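Two Mimbridge Residents Receive Teaching Award

June 20, 2021

Two second-year residents at the Mimbridge School of Medicine have received this year's Hughes Award for clinical teaching. Caradog Rees and Leilani Marchetti were chosen by the students who worked with them in the family medicine program at Allevdale.

The award is given each year to residents who support the learning of medical students during their hospital and clinic placements. Students send their nominations in January, and the final decision is made by the school's office of resident education. It is the first time that the award is shared.

Dr. Rees is completing his training in rural family medicine. In their letters, the students wrote that he always found time to discuss a case after the morning rounds, also on days when the ward was full. "I learned a lot from residents when I was a student, and I wanted to do the same," he said. "To be named by the students themselves is a great honor for me."

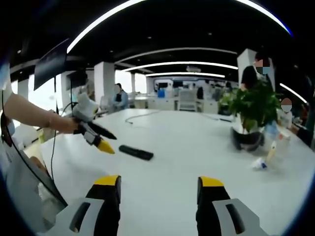 A hand-held gripper at a white table, with a second one in front.

Dr. Marchetti came to Allevdale after her medical degree and started there a weekly evening session for students who prepare for their first clinical exams. The session moved online last year and was opened to students at the Kodum site, who before had to travel four hours to attend. She plans to continue it in the autumn, with both sites taking part.

"The students at Kodum ask very good questions," Dr. Marchetti said. "Often I have to go home and read before I can answer them."

Each recipient will get a certificate and a grant toward the cost of a medical education conference. The award will be presented at the residents' evening in Mimbridge, and families of the recipients are invited to attend. Details about the program and the registration are available from the office of resident education.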